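2026-09-19
Evaluation of the Pridar dish-handling package (supplier: Wirkar)
Entry by V. Miettinen; to be countersigned by M. Räsänen

The package is offered on a license of 24 months, with the arm supplied separately. We are reviewing it on our own Franka Emika arm at the Ahonen kitchen station. The quoted price is 4,000 for the full license and 2,000 for the version without the wrist camera module.

Work at the station covers mugs, glasses and enamel plates, between the wooden counter and the pulled-out dishwasher rack. 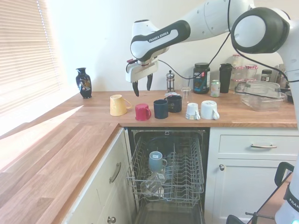
The supplier's manual assumes a straight counter. Ours turns a corner, so the keep-out zones were entered by hand, following section 6. The manual gives no guidance on inverted mugs. Räsänen has asked Wirkar whether the grasp library treats them as a separate class - no reply to date.

Speckled enamel is listed as a supported finish. Glare on glossy surfaces is to be assessed from the wrist view, with the blinds left as they are. 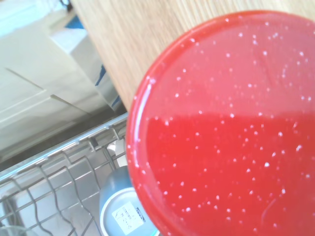
The cheaper version would leave us with the fixed view only, and I do not favor it. The competing Drasar offer from February included both views but no plate routines. Open items: license transfer terms, spare finger pads, and the export format for the logs.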